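31 October 2022
Dye bench, Floletti workshop

Walnut hull bath, second run. I am so pleased with this one! Leen Karam brought over the hulls she'd been soaking since the summer, and the liquor is a deep, stinky, gorgeous brown. Strained it twice through muslin (the first pass left grit, and grit means spots).

Fiber was the Rizk wool yarn, scoured last week and left unmordanted, plus a few short lengths of the Cirero linen to see how it behaves next to the wool. Held the bath at 70 C and kept the skeins moving for the first stretch, then let them sit.

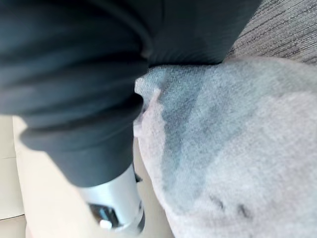 2 min read

Wool first: it took color almost as soon as it went in, and by the end it was the brown I've been chasing for months, warm with a little red in it. Linen is much paler, more of a tea color, and uneven near the selvage. I think I hurried the scour. Redo the linen from scratch with a longer simmer and more soda ash.

Then the fun part. Dipped skein 13 in a weak iron bath, two minutes by the timer, and it went straight to a cool, smoky near-black. Lovely! It does feel a bit harsher in the hand than the others, so next time I'll halve the iron and see if I can keep the shade. Rinse it well, and keep the iron pot far away from the madder. (Leen, the iron pot is the one with the blue string on the handle. Please don't wash it with the rest.)

Weights: 161 g dry yarn in the main bath, hulls at a little more than double that. I didn't weigh the linen, sorry.
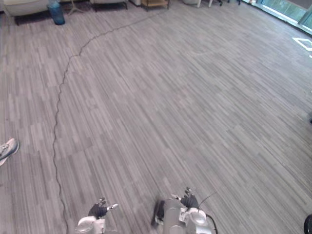

Gray carpet, streaks on the diagonal.

Exhaust bath is still strong enough to be worth keeping, so it's in the lidded bucket under the sink. I'd love to try it on silk, or on the odd balls left from the Trovon blanket.

For November:
Lightfast strips in the south window, half of each covered with card
Alum premordant on one skein, same bath, to compare
Ask Leen whether her neighbor has any more hulls
Label the skeins BEFORE they go in, with the plastic tags, the paper ones came off again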